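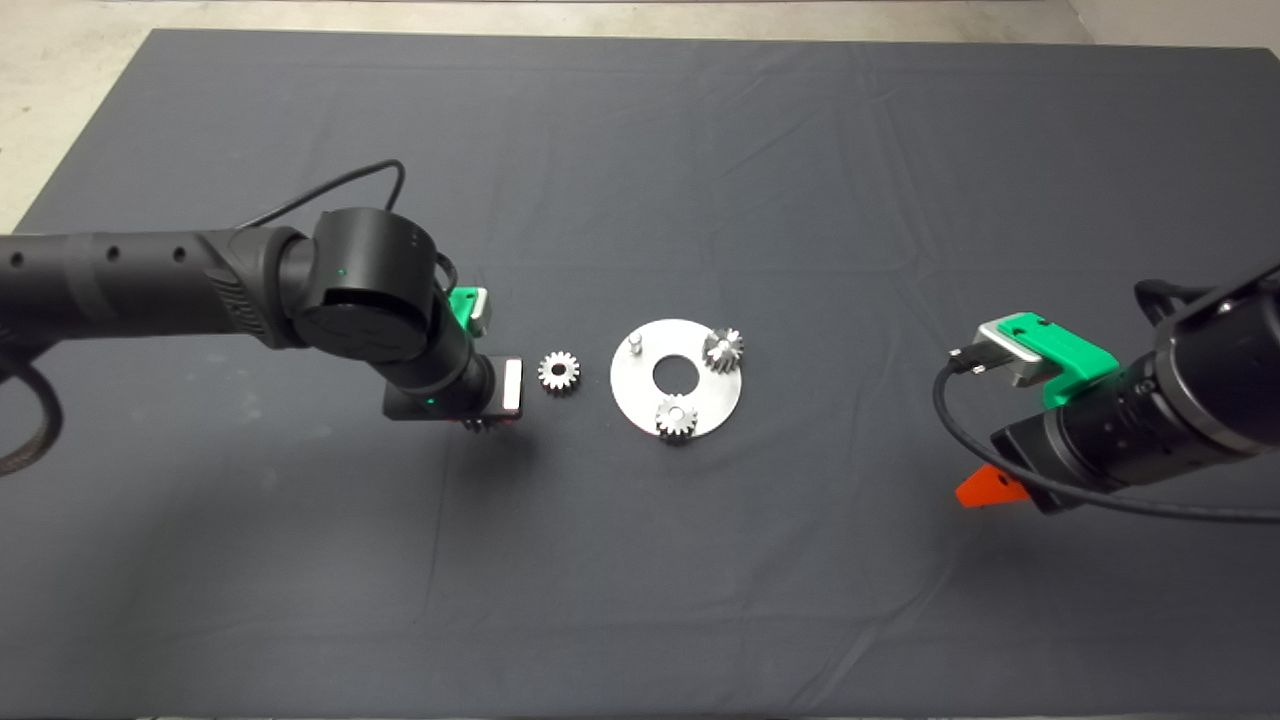 Charcoal cloth with soft creases, laid over a tabletop.

Home Steamers Irons Presses Spares Hire Contact

Wilel 431 Linen Steamer

The 431 is a floor-standing steamer for table linen, drapes and stage cloths. It is sold to hotels, hire firms and small theatres that need to take creases out of large pieces of cloth without carrying them back to an ironing room. The tank and boiler sit in a wheeled base. Steam reaches the head through an insulated hose, and the head can be used upright against hanging cloth or tilted over a table.

It replaces the 2-litre model, which we no longer stock. Hoses for the older model do not fit the 431. Heads do, provided the collar ring is changed.

Specification

Tank: 3 litres, lift-out, with screw cap
Running time on a full tank: 45 minutes at the high setting
Steam settings: 2
Hose: insulated, with swivel collar at the head
Mains lead: fixed, with storage hooks on the back of the base
Castors: four, two of them braked
Cut-off: automatic when the tank is empty
Supplied with: wide head, narrow head, drain cap, heatproof glove

Filling and starting

Fill the tank with clean water. In hard-water areas use filtered or demineralised water. Do not add starch, scent or descaler to the tank while the steamer is in use. Seat the tank fully before switching on, otherwise the cut-off will hold the boiler off and the red lamp will stay lit.

Allow the machine to warm up with the head hung on its bracket. The first steam is wet. Run it into a towel for a few seconds until the drops stop, then begin work. Keep the hose in a rising curve from base to head. A hose that sags below the base collects water, which will gurgle and then spit.

Working on table linen

Cloths already on a table are steamed from the middle towards the edges. Hold the wide head just clear of the surface and pull the cloth lightly with the gloved hand. Two slow passes remove more than several fast ones. For sharp fold lines left by storage, work on the low setting along the line, leave the cloth to cool, and repeat.

Polished or waxed table tops should be covered with a felt or a thick blanket first. Steam passes through thin cloth and will leave a white bloom on wax. Glass tops are safe, but water gathers under the cloth and has to be wiped away afterwards.

Dark cloths show water marks more readily than pale ones. Use the low setting and keep the head moving.

Fabrics

Cotton, linen and cotton blends: high setting.
Polyester: low setting, head held further away. Most hire-grade polyester cloths drop out in a single pass.
Wool and felt: low setting, with no pulling.
Velvet: steam from the back only, hanging.
Flame-treated drapes: check with the firm that treated the cloth. Some treatments are water-based and will mark.
Silk, suede and coated fabrics: not suitable.

Descaling and storage

Descale after every 45 hours of running, or sooner if the flow weakens. Let the boiler cool fully, drain it through the cap under the base, fill with the Clelico sachet mixed as directed on the packet, and leave to stand. Drain again and rinse twice. Then run one tank of plain water through the head before it goes near any cloth.

Drain both tank and boiler before storage. A full boiler left in an unheated store may split in frost, and this is not covered by the guarantee. Coil the hose loosely over the bracket - tight coils crack the inner lining.

Spares and servicing

Hoses, collar rings, heads and caps are kept in stock. Boilers are fitted at our workshop only. Please label returned machines with the serial number, found under the tank, and send them drained. Service bookings go through Iwona Szulc at the spares desk. The workshop is closed for the last part of July.

Page last revised 2019-03-02.

Comments

Kirsty Te Moana
Does the narrow head fit the Pavness hand unit? We have several of those and would like to share parts.

Zbigniew Wieczorek
No, the Pavness thread is finer. I tried it. It goes on for one turn and then binds. Stępień used to sell an adaptor, but I have not seen one lately.

Cecilia Atinga
Good machine for round cloths. The brakes are weak on a sloping floor, so we wedge ours. The glove is too big for me and I use my own.

Silvia Kolář
Please state the length of the hose. It is missing from the table above and I need to know whether the head will reach the top of our drapes.

Iwona Szulc
Silvia, there are two lengths, depending on the batch. Send the spares desk your serial number, or the height of the drapes if you have not bought yet, and I will check which one you need.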